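Jernora posts house rules for humanoids doing basket work

1 March 2024

Jernora has put out its first set of working rules for humanoid robots that pick and pack small goods, and they're short. 43 rules, most of them one line. In force now for every site the company runs, with a review due in August.

The rules cover the boring stuff mainly. How close people can stand. Who can press the stop and who can clear it afterwards. What happens when a packet slips. What gets written down at the end of a shift, and by who.

"We had three sites doing it three ways," said Fidel Orellana, who led the drafting. "One let people reach into the basket while the arm was still powered. One didn't. The third had a rule but it was on a whiteboard."

Reaching in is now banned outright. Anyone who wants something out of a basket has to call a hold, wait for the operator to answer out loud, then go in from the side away from the arm. Same for tidying up a spill on the table top. No exceptions for "just a second" — the document uses those words.

Hands get a section of their own. A humanlike hand tempts people to treat it like a coworker's, Orellana said, and new starters will hold something out for it to take. Hand-offs between a person and a robot are off the list until the review. Goods go down on a surface first, then the robot picks them up.

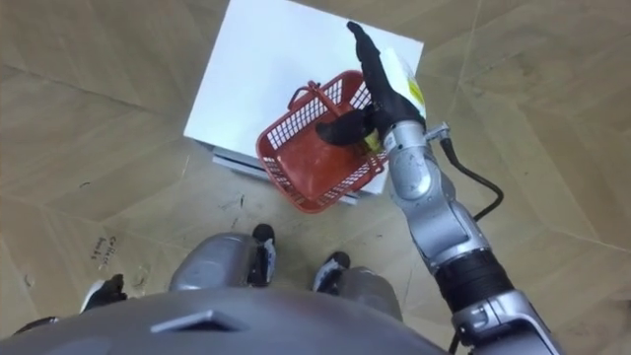 Drops are to be logged even when nothing breaks. Item, height, which hand, whether the grip was on the edge or the middle. Sites that were already keeping a log sent theirs in for the drafting, 2,655 entries all told, and Orellana's group read through the lot. A big share had no cause written in. The new form won't save without one, though "don't know" is allowed.

Soft packets were the worst for guesswork. The rules now say to slow the arm over the basket and let go low, and to leave a packet where it lands instead of trying for a second grab. A person can straighten it later, on a hold.

Cables come up too. Anything trailing from an arm or wrist has to be looked over before power-up and again after every break, and the lead must have room to move without catching on the stand or a basket handle. Floors next. Loose tape, wrappers and dropped stock to be cleared before the robot is moved, even a short distance.

Two outside firms took part. Totetti, which supplies handling gear to Jernora, checked the section on stands and table tops. Nanumier went over the training pages and asked for a longer supervised spell for new operators. It got one — 100 hours, up from nothing fixed at all. Operators who already have 300 hours on the same model can skip the spell but still have to pass the stop drill.

The stop drill is the part staff have been talking about. It's run without warning, once per shift, and the operator has to bring the robot to a safe hold and say what is in each hand. Failing it means no more operating that day. Not everyone is happy. A few operators at the Pilkington site told managers that a drill in the middle of a pick could cause the very drops the log is ment to cut down on. Orellana said the timing could change in August if the numbers back them up.

The rules don't replace any national or international safety standard, and the opening page says so twice. Sites still need their own risk assessment. Where the two disagree, the stricter one wins.

What's left out: walking. The document only deals with robots standing at a work surface, and anything that involves a robot carrying goods across a room is put off to a second part. No date for that yet. Lifting loads with both arms is also missing, as is work in public areas.

Pilkington goes first with the new log form, the other sites follow as there operators finish the training pages. Printed copies are to be kept at each station. Suggestions for the review go to the site lead in writing, with the rule number at the top.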